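November, late, kitchen table

Inna Stetsiuk wants a paragraph from me for the write-up and I have been putting it off, so I'll think on paper first.

The claim is that the Panby method lets one arm learn a shop's worth of picking from 553 demonstrations, and that adding the wrist view is what makes the difference. Yoshinori Kaneko put up his slide again this morning with the two bars on it, and people nodded. I wrote "431 of what?" in my notebook and underlined it. 431 counted successes, fine, but the ones where somebody nudged the item back into reach first are in there too. I asked. He said they were "within protocol". The protocol was written by Yoshinori.

I spent the afternoon at the shelves, going over the basket task. I'll grant that the handles make it a decent test, one up and one folded down, and a box of Chocofallo standing in there at a bit of a lean. My complaint is with the drinks above. Six bottles of the same pear drink, same yellow wrapper, same green band. If the policy can tell a basket from that lot, I'm not sure we've learned much. Hong says variety comes in the next round. It was coming in the last round as well.

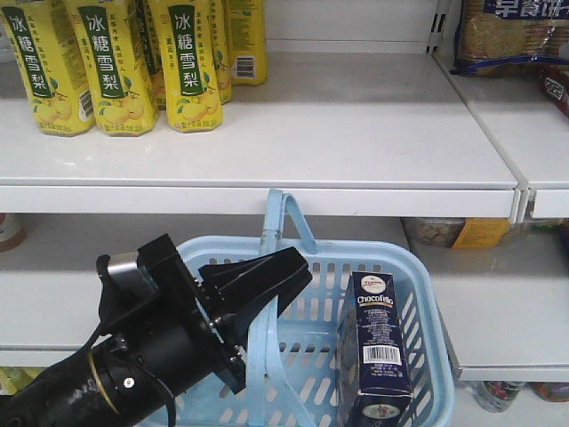
What the wrist view is supposed to add

The argument goes that a fixed view loses the item behind the fingers, and a view from the hand doesn't. I went through 15 of the wrist clips after tea and I don't buy it as stated. The hand has its own fingers in the way. It also takes in people, barriers, ceiling lights and half the hall, sideways, and Yoshinori's model gets all of it. Is it using the fruit or the lights? Nobody has run it with the background masked. That would be one evening's work, and I said so to Inna, who wrote it down, so perhaps.
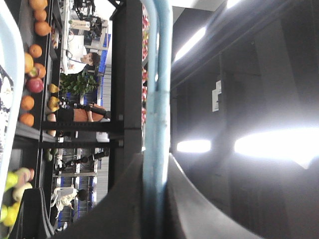

Wrist view by the fruit shelf, oranges and pears at the left, a gripper finger across the pole.

The other thing is the 18 held-out trials. All 18 were done in the same place as the training, and calling that "unseen" is generous. I'd want them moved to Bivudstead, with different shelves and different lights, before I put my name to the word "generalises". Arnix would lend us the space for a week if someone rang them. I suppose that's me.

Draft for Inna: "The wrist view may help; the present trials do not separate its effect from that of the surroundings." She'll say it's grudging. Ring Arnix before ten. Ask for the raw log again.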